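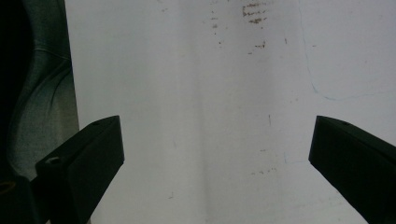

Black gripper fingers over a pale surface.

The slow way to fill a meadow

6 min read

We use cookies to remember your settings and to see which stories get read. Accept / Manage choices

The ditch at the top of Trunditz Meadow was dug with a team of horses, and it did its job well. It took the spring snowmelt off the hill, ran it straight down the west side of the valley and dropped it into Onia Creek before it had a chance to soak in. For three generations that meant an early hay cut. It also meant that by the end of July the ground was hard enough to bounce a shovel.

Aravind Rai has spent four years undoing it. He is the field manager for Clavden, the small land trust that bought the meadow and the woods behind it, 226 acres in all, when the last of the hay leases ran out. He had worked on prairie plantings before and expected to be doing more of the same. Then he walked the place in April with a soil probe and changed the plan.

"The seed bank was still there," he says. "Sedges, blue flag, some swamp milkweed along the fence. Everything you'd want. It just had no water after May."

The fix is simple to describe. You put plugs in the ditch, the water backs up behind each one and spreads out sideways, and the old wet meadow plants take it from there. Doing it takes longer. There are 21 plugs in the Trunditz ditch now, and Rai has rebuilt six of them at least once.

The first ones were too tall. He and the crew drove posts across the channel, wove willow between them and packed the upstream side with sod and clay. They looked solid. In the first heavy rain the water climbed to the top, found a mouse run at the north end and went around. By morning there was a new gully a foot deep next to a dry, perfect little dam. 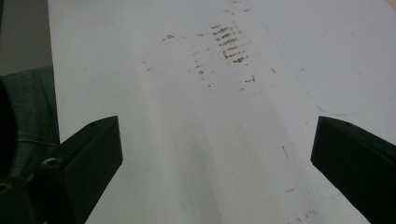

Page last updated: July

After that they built low. The plugs now stand no higher than a man's knee and are spaced closer together, so that the pool behind one reaches the foot of the next. Each has a wide, flat lip on the meadow side where the water is meant to spill over. The lip gets turf laid on it the same day. If a crew runs out of daylight before the turf is down, they leave the plug half height and come back.

Willow was another lesson. Cut in winter, it stays flexible for weeks if you keep it out of the wind, and it roots wherever it touches mud. That was fine in the upper ditch, where some shade over the water is welcome. In the middle of the meadow it would have turned into a thicket, so the plugs there are woven from dead hazel and dogwood, which last a few years and then rot. By then the sedge roots should be holding the bank.

Most of the work happens between November and March. The ground is firm enough to carry material in by sled, the birds are gone, and the frogs are down in the mud at the creek end. A normal work day starts at 8:30 at the gate on Paredes Road, with six or seven people, and stops when the light does. There is no machine access past the second culvert. Rai looked into bringing in a small excavator and decided the ruts would do more draining than the plugs could make up for.

The Paredes side

Not everyone downstream liked the idea. The Paredes farm sits just below the meadow, on both sides of the creek, and its lower field floods already. The family's worry was reasonable: if the trust was holding water back, what would happen when it let go?

Rai spent much of the first winter at their kitchen table with a topographic map. What they agreed on in the end was a row of monitoring wells, which are plain plastic pipes with slots cut in them, sunk into the ground along the boundary. There are 13. Anyone can walk out, drop a tape down the pipe and read the depth to water, and both sides keep a notebook. 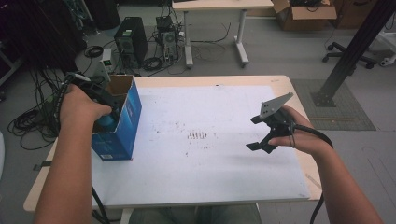

Two hand-held grippers at work over a white board, one with its jaws lowered into an open blue carton.

So far the notebooks agree. The water table on the meadow side stays higher into summer than it did before, and drops back in September. On the farm side it has barely moved. The lower field still floods after a big storm, as it always has, though the family thinks the water now comes up more slowly and stays lower against the fence. Rai is careful about that one. Four years is a short record, and two of those years were dry.

There is also a written agreement that if the boundary wells rise past a set mark for two weeks in a row during the growing season, the three lowest plugs come out. They have not had to use it. He thinks having it on paper is the main reason the project went ahead.

What came back

Snipe were the first thing people noticed. There had been a few passing through in the fall, but in the second spring a pair stayed, and the displaying male could be heard from the road at dusk. Leopard frogs moved up from the creek into the ditch pools. The dragonflies have not been properly surveyed, which bothers Rai, and he would like to hear from anybody who can tell the meadowhawks apart.

The plants have been slower and patchier. Tussock sedge has filled in behind the upper plugs without any help. Farther down, where the hay ground was limed and reseeded more often, the wetter soil mostly suited reed canary grass, and it took the opportunity. The crew mows it twice before it sets seed and has planted sedge plugs into the stubble, 600 of them last spring, raised in trays behind the Clavden barn from seed collected on site. Deer pulled up a good share in the first week. The rest were replanted under brush piled loosely on top, and that seems to have worked well enough to repeat.
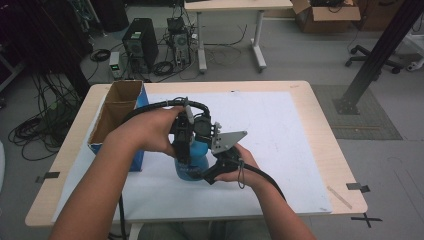
The canary grass is going to be the long part of the job. Rai does not expect to get rid of it. He wants it held to the lower third of the meadow while the sedge closes up above, and he is ready to mow for ten years to get there. Herbicide was discussed and put aside for now, partly on account of the frogs and partly to keep the peace over the boundary.

Money has been less of a problem than he feared. The plugs are built almost entirely of what grows on the property. The biggest single cost was the fence along the upper woods, and the next was boots — the trust keeps a rack of waders in all sizes at the barn, and the ditch is hard on them.

This winter's work is on the side channel, a shallow branch that comes in from the east under an old stone crossing. It carries less water than the main ditch but runs longer into the season, and Rai wants to see whether two or three very low plugs there would keep the eastern hollow wet through August. He has marked the spots with stakes. Before anything gets built, the crossing needs clearing out, and one of the stones has to be lifted back onto its footing with bars.

Work days on the side channel begin in November. Waders are provided; bring gloves and lunch. Park on the gravel by the Paredes Road gate and leave room for the hay wagons to turn.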